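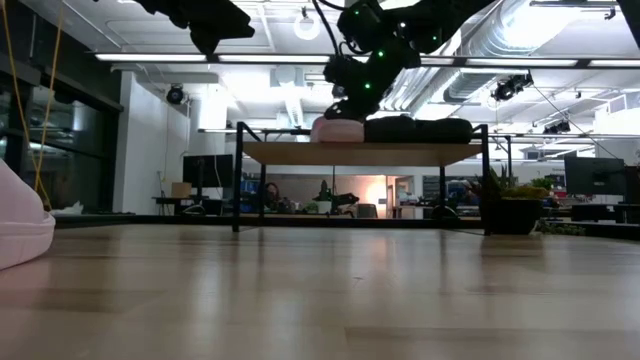 Figure 3. The arm at the low shelf during the soft-goods block, with its gripper on the pale pink item at the left end of the board. The long black padded item lies beside it.

4.2 Soft goods at low height

The Clokia kit is sold as a tidying system for "shelves, benches and everyday surfaces." The phrase is generous, and we took it at its word. After two blocks at desk height (Section 4.1), in which the kit did what the brochure promised and gave us little to write about, we moved to a low shelf with a light wooden top and a thin black metal frame. Low furniture is where people leave things. It is also where a downward-reaching arm runs out of comfortable postures, a fact the brochure handles by showing only tall furniture.

The task was plain. Two soft items share the board, touching (Figure 3). The system is told which one to pick, lifts it, and sets it down again at the other end without dragging its neighbor to the floor. We ran 200 trials with the kit as shipped and 200 more after the vendor's calibration visit, out of 800 in the study as a whole. Gripper force was left on the setting the manual calls "household." The manual does not say whose household.

A trial counted as a success if the named item ended up on the board and the other one had not left it. We did not score grace. Yolanda Paucar, who coded the trial logs, proposed a separate column for it and was outvoted, although her notes were kept and we have drawn on them below.

Results for the pink item were good in both conditions. It is rounded, it stands apart from the light board in color, and the stock grasp planner, Palden, seems fond of anything it can approach from straight overhead. Most failures came after contact. The fingers closed on a shallow fold of the surface, the force reading climbed to an acceptable value, and the planner reported a secure grasp while holding very little. We call this a polite grasp. It accounted for 17 failures before calibration and 2 after, the largest improvement we can credit to the visit.

The black padded item was another matter. It is long and soft, and it has no obvious middle as far as Palden is concerned. The planner tended to choose a point near whichever end it had seen first, lift that end, and carry on as though the rest would follow. Sometimes it did. Calibration made no difference we could detect, and the vendor's engineer, to his credit, did not claim that it would. His suggestion was to buy the wide fingers, a separate line on the price list.

Contact between the two items deserves its own paragraph, as the manual gives it none. With a gap between them, the kit treated each as a separate object. With the items touching, it would now and then merge them into a single object with a center somewhere near the join, and then reach for the join. Lucimara Guerra traced this to the segmentation step, which runs at a reduced resolution when the target surface is below a preset height. The preset can be changed. It lives in a file named after an earlier product, Stincombe, which the documentation mentions once, in a footnote about power supplies. Raising the resolution removed most merges and added a pause before each reach – long enough that a new operator will assume the system has crashed and press stop. Both of ours did.

We repeated a short version of the block with the stop button covered by a plastic cup. This is not a recommended practice, and the separate emergency stop stayed in the operator's hand throughout. It did settle the question of whether the pause was a fault. The status lights on the arm are of little help here: they stay green while the system is planning, while it is waiting, and while it is holding nothing with confidence.

Setup took one morning, against the "minutes" given on the box. Most of that went to telling the software where the shelf was. The kit expects a work surface to be bounded by straight, opaque edges and had trouble with the open frame, which it preferred to regard as four or more unrelated problems. We ended by entering the height of the board by hand, a procedure the manual describes under "Advanced" and which consists of typing a number.

Compared with the Nogueira kit, tested on the same task in our earlier report, Clokia is faster on compact items and worse on long ones. It is also quieter, and in a shared office this earned it more goodwill than its success rate did. A buyer with rounded, well-separated belongings will be happy with the stock configuration. For mixed soft goods we would budget for the wide fingers and change the height preset on the first day. We turn next to rigid items on the same board, where the pause remains but the polite grasp disappears.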